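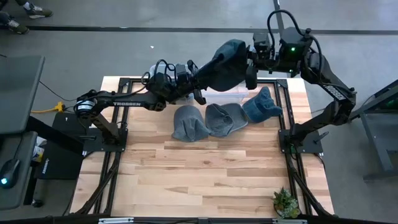 Chapter 7
Knit Headwear: Sorting, Folding and Storing

Knit hats come into a shop, a laundry or a household closet in mixed lots, and they are usually the last thing anyone gets to. They are small, they stretch, and they don't stack the way a shirt or a towel does. This chapter covers the beanie and its close relatives: how they are made, how to lay them out for sorting, how to fold them and how to put them away so the brim keeps its shape.

You should have read Chapter 6 (Scarves and Shawls) before starting. The terms "course" and "wale" are used here as they were defined there.

In this chapter you will learn to
name the parts of a knit hat
sort a mixed lot by color and weight
choose between the flat lay, the half fold and the brim tuck
pack a bin by layers
recognize a hat that should be set aside for repair

Key terms: crown, body, brim, rib, cuff, decrease, flat lay, half fold, brim tuck

7.1 Parts of the hat

A beanie has three parts. The crown is the top, where the knitter or the machine has reduced the number of stitches until the fabric closes. The body is the tube of fabric between the crown and the brim. The brim is the lower edge, and on many hats it is knit in rib so that it grips the head. When a ribbed brim is made long enough to turn up, the turned part is called a cuff.

The crown tells you how the hat will lie. A crown with its decreases spread evenly will lie flat with a rounded outline. One that has been gathered to a single point, or folded across the top, will show a peak. Neither is a fault. In the opening photograph the gray hat on the left shows the rounded outline, and the denim-blue hat on the right comes to a point.

7.2 Laying out a lot

Work on a clear, smooth surface. Bare wood is good if it has been sanded and has no open grain to catch the yarn. Put the storage bin at the back of the table, where it can be reached without leaning over the hats.

Set the hats out in a row before folding any of them. A row lets you compare shades side by side, and with knitwear this matters more than people expect. Gray and gray-blue are easily confused when each is handled alone. Navy is confused with black. Sort by color first and by weight second, and keep both orders the same for the whole lot.

Efraín Palomino, who ran the receiving room at Saretti for many years, trained his sorters with a mixed lot of 200 hats. They sorted it once as single hats taken from a sack and once in rows. In the first pass 41 hats went into the wrong color group. He kept the tally sheet pinned over the table and showed it to every new hire.

Hold a hat by the crown when you lift it, and let the body hang. Lifting by the brim stretches the rib, and a stretched rib is slow to recover — in cotton it may not recover at all.

7.3 Three ways to fold

The flat lay is not a true fold. The hat is smoothed out with the crown at the back and the brim toward you. Use it for heavy hats and for any hat with a lining.

The half fold brings one side of the hat over to meet the other, along a line from crown to brim. It saves space but leaves a crease in light yarns if the hat is stored for a season.

The brim tuck starts from the flat lay. Turn the crown down toward the brim, then slip it into the opening. The result is a small packet that holds together when it is moved. Fraser MacBrayne's workroom at Pringle Street used the brim tuck for everything packed in September, when the winter stock went out.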